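Laltero Repair and Reuse Club
Minutes of the December meeting
Held in the back room at Mohammadi Hall, 7:00 p.m.

Chair: Drahomíra Tichý
Minutes: Eduard Šťastný
Present: 11 members. Apologies taken as read.

1. Minutes of the last meeting

Approved with one correction. The November minutes said the club "agreed" to join the Flelano collection scheme. The club agreed to hear more about it. The word has been changed.

2. Flelano electronics collection

The chair went over the offer again. Flelano would put a collection bin in the hall lobby, empty it every month and pay the club 50 dollars per full bin. Their leaflet says everything collected is "given a second life." Members asked what share of it is resold working, what share is stripped for parts and what share is shredded. The leaflet does not say. The chair had emailed to ask and got the same leaflet back as an attachment.

It was pointed out that a full bin has never been defined. The drawing shows the bin with its lid open and a monitor sticking out of the top, so perhaps that is what full means.

The secretary does not believe the claim that the scheme has "saved 400 tons" and would like to know saved from what. He asked for this to be minuted.

There was a long discussion on whether old desktop boards are worth anything to anyone once they leave the club. Some members felt that boards with older slots still find buyers who need to keep an old sound card or shop controller going. Others said they had heard this for years and had yet to meet one of the buyers.
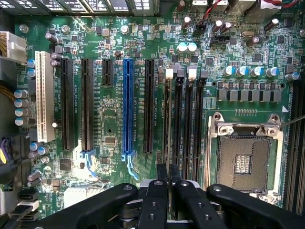 Drahomíra asked whether anyone had ever checked what these boards sell for before calling them either treasure or scrap, and said she would not vote on a guess from either side. No one had checked. The secretary will look up finished sales, leaving out asking prices, and report back.

Decision on the bin put off. Vote: 8 for putting it off, 2 against, 1 abstaining.

3. Triltosa inventory software

The free trial has ended. The yearly fee is 400 dollars. The supplier's demo promised it would cut sorting time in half. Sorting still takes all evening, and part of that evening now goes to typing. The paper list was also kept up during the trial, and the two do not match. Nobody present could say which was right.

Agreed not to renew. The paper list stays on the clipboard by the door.

4. Repair evenings

The sign-up sheet had 20 names and seven people came. A proposal to charge a deposit was not seconded. A proposal to send reminders was carried, though the secretary noted that reminders were sent last time too.

5. Other business

The hall wants the heaters off by 9:30. The key to the tall cupboard is still missing.

Meeting closed at 9:10 p.m. Next meeting in January, same room.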